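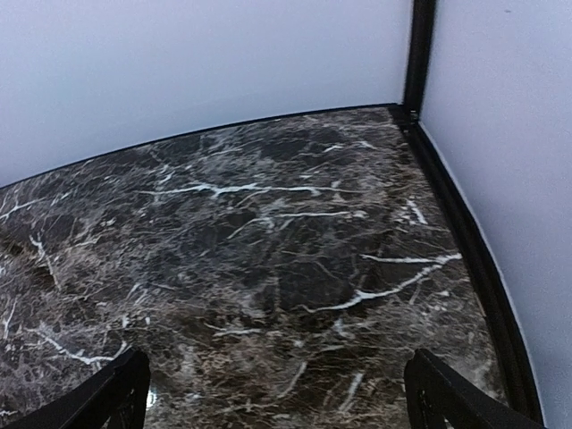 Tips for Looking After a Small Chapel or Prayer Room

Last updated 23/12/2005

These notes were first put together for people who clean and set up the prayer room at Lindville. They apply to most small worship rooms, whether in a hospital, a school or a house of worship with a side chapel.

Candle wax

Let spilled wax harden before touching it. On altar linens, put the cloth in a plastic bag in the freezer for an hour, then crack off what you can with a dull knife. Lay the cloth between two sheets of plain brown paper and press with a warm iron, moving the paper as it soaks up the wax. Colored wax may leave a stain. Dab it with rubbing alcohol and wash as usual, after testing a corner.

On carpet, use ice cubes in a bag, then the paper and iron on the lowest setting. Keep the iron moving. Synthetic carpet melts easily.

For brass candlesticks, run hot tap water over the socket until the stub slides out. Do not dig at it with a screwdriver. A drop of cooking oil wiped inside the socket makes the next stub come out cleaner. Glass votive cups can go in the freezer overnight and the wax will usually pop out in one piece.

Brass and silver

Check whether brass is lacquered before polishing. Lacquered brass only needs a damp cloth, and polish will cloud it. Bare brass can be done with any cream polish – we use the Fevosa paste, thinly, with an old T-shirt. Wear cotton gloves to put pieces back.

Silver cups and plates should be rinsed in warm water soon after a service and dried by hand. Never put them in the dishwasher. Store them in flannel bags, and keep rubber bands away from them. Rubber marks silver even through cloth.

Linens

Red wine: blot, sprinkle with salt, and rinse in cold water as soon as you can. Lipstick: work in a little dish soap before washing. Skip the starch on anything going into storage, as it yellows along the folds. Roll long cloths on a cardboard tube covered with clean white tissue. If you have to fold them, refold along different lines every few months.

Books

Hymnals and prayer books want to stand upright and fairly snug. Packed too tight, the spines tear when people pull them out. If a book smells musty, stand it open in a box with a dish of baking soda, close the lid and leave it for a week. Mend torn pages with archival tape, not the clear office kind.

We have 51 hymnals on the shelf at Lindville and go through them once a year, in November, before the busy season. Pencil marks come off with a white eraser. Leave ink alone.

Prayer rugs and cushions

Vacuum rugs with the suction turned down and go with the pile. Shake small rugs outdoors when the weather is dry. Hang them over a rail to air, never by a corner. The washable cushion covers from Tawfik can be done on cold, but take them out promptly and zip them back on while slightly damp so they fit. Make sure the cushion pad inside has dried if anything was spilled.

Shoe racks by the door collect grit. A rubber-backed mat in front of the rack saves a lot of vacuuming.

Chairs and floors

Felt pads under chair legs wear out faster than you would think. Buy the 100 pack. Stick them on after cleaning the leg with rubbing alcohol and let them sit for 20 minutes before anyone moves the chair.

Dust wooden pews with a barely damp cloth and dry after. Spray polish builds up and gets onto coats. Once or twice a year a thin coat of paste wax, such as Finach clear, is plenty. Buff it well or it will stay tacky.

Flowers

Change the water every other day and strip any leaves below the water line. Cut lily pollen out with small scissors as soon as the flowers open. If pollen lands on cloth, lift it with sticky tape. Do not rub or wet it. Put a saucer or cork mat under every vase, including the ones that have never leaked.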